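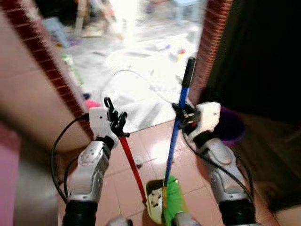

Mhairi Tennant would like it known that she has never claimed a clean house makes anyone happier, and that if her publisher's flyer says so then her publisher's flyer is wrong.

June
By Baptiste Baudry

It was the first thing I asked her, because the flyer does say so, in purple. It also says that readers of her housekeeping course, sold under the name Brateo, "win back 90 minutes a day". I asked where the 90 came from.

"A survey," she said. "People who'd finished the course were asked how much time they felt they'd saved."

Felt?

"Yes, felt. We didn't follow them about with a stopwatch."

There were 838 replies. She didn't know how many people had been sent the questions, and when I rang the office later they didn't know either. People who stick with a course on cleaning and then fill in a form about it are probably not the ones who gave up in the second week with the laundry still on the couch.

Tennant is easy to like, which makes this harder. She made tea in mugs that didn't match and let me look in the cupboard under the sink, where there was a great deal of vinegar. Her method comes down to short jobs at fixed times. Floors before breakfast, benches after tea, bathroom whenever the kettle is on. I pointed out that my grandmother did all this without a workbook.

"So did mine," she said. "But did yours teach you? Mine didn't teach me. She did it while we were at school and we all thought the floor came like that."

Fair enough. I still wasn't sure it was worth $80, the price of the full course with the printed planner. The planner is nine sections of mostly blank lines. I said so.

"People like paper," said Tennant. Then, after a bit, "I argued for a cheaper one."

Yanling Liang bought the cheaper one, or rather borrowed it from a neighbour, and she was the only former student I spoke to who hadn't been suggested by the office. She lasted until the school holidays. "The morning sweep I still do," she told me by phone. "The rest assumes you know what time you'll be home. I work shifts. There's a page for that, but it just says to be flexible."

I read this back to Tennant. She winced — I'll give her credit for wincing — and said the shift-work page was written in an afternoon and she'd like to redo it.

What about the chapter on who does the work? It runs to a page and a half, and suggests that households "share the load in a way that feels right". I told her I'd seen loads shared that way, and it generally felt right to the person on the couch.

"I had a longer version," she said. "It had a table in it. You wrote down every job and whose name was against it, for a fortnight. The testers hated it. Two couples stopped speaking to me."

That sounded to me like the only part of the course that had measured anything, and I asked whether she still had it. She did, in a folder in the hall. It's blunt and a bit badly laid out, and it fits on one sheet.

Will it go in the next edition?

"They want a chapter on scented candles," said Tennant.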